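Bring back the school dental van

I was nine when the dental van last came to Plerkholm, and I still remember the three metal steps up to it and the smell of mint and rubber gloves. We queued along the netball court, had our teeth looked at, and were back in class before the paint had dried on our pictures. I loved it. I would love it even more now, as the parent who has to arrange these things!

Getting two children to the nearest surgery in Bondero means 16 miles on the bus, half a day off school and a very patient employer. Plenty of families here put it off until something hurts. By then a small filling has become a big one, and a child who might have been curious about the dentist is frightened instead.

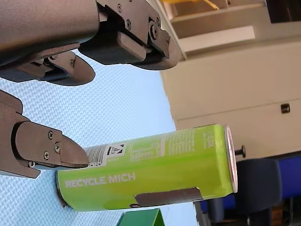 A lime-green drinks can on a light blue surface.

Sandoval got its van back last June, and what a success it has been. It parks at the primary school for 3 weeks, sees 30 children on a good day, and sends a note home to say who needs a proper appointment. The children come out comparing stickers and showing each other how to brush the back ones. My niece goes there and she now inspects my teeth at breakfast.

Mevau, with only 80 pupils, is asking for the same, and I think we should ask alongside them. One van could easily serve both villages. The netball court is still there, and there is plenty of room to park.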